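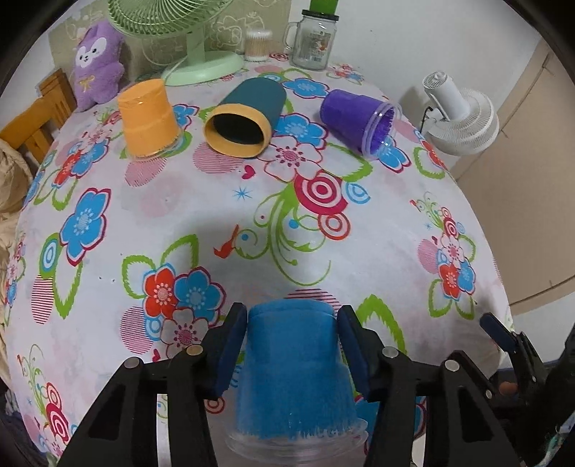
How does the pattern get onto a tablecloth?

I love a busy tablecloth. Give me big flowers, curly leaves and a few small red birds and I'm happy for the whole of lunch. But who puts all those birds there? Does somebody sit and draw every single one?

When I was little I thought so! I imagined a very tired person with a very small paintbrush. Then I grew up, went to visit Ebony Sutcliffe at her print workshop in Hollham, and found out about repeats.

What is a repeat?

A repeat is one piece of pattern that gets used again and again. Think of bathroom tiles. If you have one tile with a fish on it and you put lots of them side by side, you get a whole wall of fish, and you only had to draw one.

Cloth works the same way, except you aren't supposed to spot where one tile stops and the next one starts. So the designer does something sneaky. If half a leaf goes off the right-hand side of the drawing, the other half has to come in on the left-hand side, at exactly the same height. Put two copies next to each other and you get a whole leaf. Ebony showed me one where she'd got it wrong and there was a bird with its head higher than its neck. Poor bird.

One colour at a time

Ebony uses screen printing. A screen is a frame with very fine mesh stretched across it. Some of the mesh is blocked up so ink can't get through, and the rest is left open. You lay it on the cloth, pull the ink across with a rubber blade called a squeegee, and lift it off.

Each screen prints just one colour. Red flowers and green leaves? That's two screens. The fanciest cloth in her workshop needed 12, and they all had to line up. If one slips, you get a white gap beside the petal, or the red lands on top of the green and goes muddy.

Big factories often wrap the screen round into a tube, with the ink inside. The cloth rolls along underneath and the tube just keeps turning, so the pattern never has to stop. Others use giant inkjet printers, a bit like the one you might have at home (only much, much wider).

Try it yourself

You need a square of paper, scissors, sticky tape and some felt tips.

1. Draw something in the middle of your square. Don't touch the edges!
2. Ask a grown-up to help you cut the square in half, straight down.
3. Swap the two halves over, so the old outside edges meet in the middle. Tape them together on the back.
4. Draw something new in the gap in the middle.
5. Photocopy it 16 times and lay the copies out in rows.

I did mine on a wet Tuesday with snails, and the snails joined up beautifully. My second go was octopuses, and I'd leave those until you've had some practice – there are an awful lot of legs to match.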